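Drarkix sorting hands, sold as a pair

Can a machine do the dull jobs yet? I've run these for 8 weeks, and my answer is sort of! Boxes are easy. Soft stuff (socks, rags, anything floppy) still makes me want to step in.

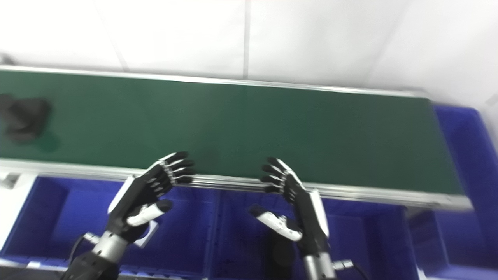 Drarkix pair at the green belt, blue bins below.

I'd buy them for a small shop, but I wouldn't fold laundry with them. Next batch ships in December.

Related: Vodo wrist cables | Skulemside bins
2 comments · 658 shares
Contact Jonas Eder | Back to top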